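Open House at the Pemura Apartments, Ollau

I only meant to stay an hour. The Pemura open house runs one afternoon every November, when residents of the old Zirthorpe mill buildings open their front doors and let strangers wander through, and I ended up staying until the lights came on along the canal.

You pick up a paper map at the Gough Street entrance (bring small change, the map costs 92 cents and they really do want the exact amount!) and then you just walk. There were 12 apartments open this year, spread over two staircases. Mariann Barta, who has organized the day since the first one, told me they had nearly 300 visitors last November and she expected more this time. Going by the line on the stairs, she got them.

What I love about this event is that people don't turn their homes into showrooms. There are shoes in the hallways and kettles on. One man on the second floor had his whole record collection out and wanted to talk about shelving, which suited me fine, as I have been arguing with myself about shelving for a year. Upstairs a couple had built a window seat deep enough to nap on, with drawers underneath that roll out on old casters. I tried it. I would like one.

The bedroom I keep thinking about was at the top of the east staircase. White walls, a pale wood headboard, teal curtains and rows of books up above the head of the bed, so you could reach back for something to read without getting up. The tall white wardrobe stays out of the way with its thin dark handle lines, and the duvet is a soft lavender-gray I have since gone looking for in two stores without luck.

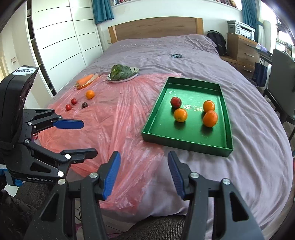 Top of the east staircase: oranges in the green tray, bok choy on the silver plate.

All that fruit and greenery looked wonderful against the bedding — I wouldn't have thought of green and orange with lavender, but now I want to repaint my own room. A woman next to me was already holding her scarf up to the curtains to compare.

After that I went down to the courtyard, where they were serving soup from a big pot, and got talking with a family who had come 30 miles on the bus. Their favorite was the ground-floor kitchen with the blue sink. I had missed it completely, so back in I went, and they were right, it's a beauty.

A few practical notes. Doors open at one. The stairs are steep and there is no elevator in the east building. Wear shoes you can slip off easily, you'll be doing it a lot. The soup runs out by three — go early.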